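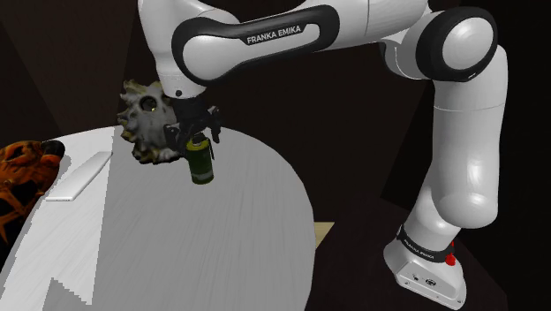
One respondent from Grilholm wrote that the colour of the kerbside bin mattered less to her than the hour it was emptied. Of the 400 households surveyed in Ekik and Grilholm, 218 returned the form, and 6 of these were left out as incomplete.

Figure 2. A small can held by a robotic hand.

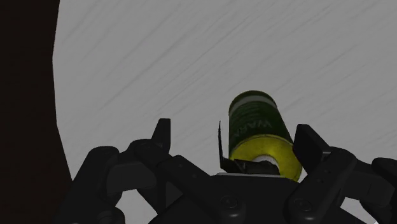

Pickup times differed between the two towns -- Ekik is served before 7 a.m., Grilholm after noon -- and we therefore report them separately in the next section.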